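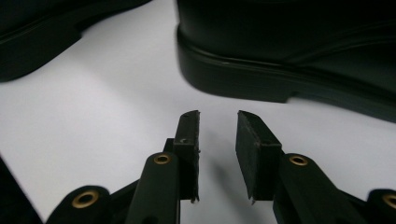

Farzana Dissanayake

Re: [wesadari-packing] One bag and a pair of dress shoes
Friday, May 26, 2023

Orysia Hrytsenko wrote:

> I have the Hladun trip in June and I want to take one bag this
> time. Last year I checked a suitcase and paid 80 dollars each way
> for it, mostly to carry shoes. I need black shoes for two dinners
> and the rest of the time I will be in sneakers.
>
> Questions for the list. Do you put the shoes in first or last? Do
> you put anything inside them? And does anyone use a soft bag with a
> shiny finish? Mine is nylon and has gone gray along the bottom, so I
> am shopping. Ihor told me to get a hard case but I don't want to
> lift one onto the train.
>
> Orysia

Orysia,

I pack black shoes and a black bag for most of my work trips, so I can answer all three.

Shoes go in first. I have tried it the other way and the weight on top presses a crease into every shirt under it. Lay the bag on its back on a table or a bed, open the zipper all the way, and put the shoes at the end that will be the bottom when you carry it. Heel of one next to the toe of the other, soles against the outside wall. They take up less room that way than side by side facing the same direction.

Before that, clean them. I wipe mine and leave them out on the white table overnight with the laces loose. A light surface is good for this. Any grit that comes off the soles shows up right away, and so does polish if you used too much. If there is a smear in the morning, buff them again before they go anywhere near a shirt.

Yes, fill them. I use socks, rolled in pairs, one pair in the toe and one behind it. Chargers also fit but I stopped doing that after I left one in a hotel closet in Benaton along with the shoes. Liudmyla posted last year that she puts her belt around the inside edge of the bag and leaves the shoes for socks only. I copied her and it works well for me.

Each shoe gets its own cloth sack. Old pillowcases cut in half are fine. I don't like plastic for this. If the shoes have been worn the day before, the lining is still damp and plastic keeps it that way.

As for the bag, mine is a large black one with a smooth finish that has a little shine to it. I have had it for two years. What I can say about it:

It wipes clean. Train floors, wet sidewalks, coffee. A damp cloth takes care of it, and I would not say that for the nylon one I had before.

It shows dust and lint more than you would expect. Keep the cloth in an outside pocket.

It is stiff when new. The zipper was hard to close at the corners for the first few trips – I ran a candle stub along the teeth and it has been fine. Don't pull on the fabric beside the zipper to make the two sides meet. Press down on the load from above and then move the slider.

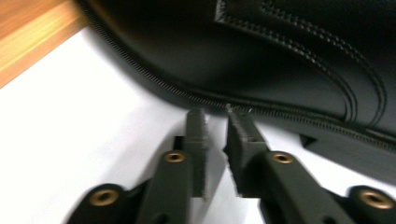 Black bag, zipper edge.

It does not like being folded. Store it flat or with a blanket inside. Mine spent one winter folded in half under a chair and the line across the side never came out.

On size, measure before you buy. Packed with the shoes, two shirts, one pair of pants, a sweater and a wash kit, mine comes to 19 pounds on the bathroom scale. I can carry that up the stairs at Astlow station but I would not want it any heavier. The empty bag is part of that number, and the listings are not always clear about it, so ask the shop for the empty weight.

I disagree with Ihor about the hard case for this trip. You said you have a train and stairs. A soft bag will go on its side on the rack and a hard one has to fit or not fit. If you were flying with glass I would say something else.

One more thing. Wear the sneakers and pack the dress shoes, even if it rains the day you leave. I did the reverse once and had sore feet before the first dinner.

Maksym, you had a packing list for short trips that fit on a half sheet. Can you post it again? I looked in the archive and could only find the replies to it.

Farzana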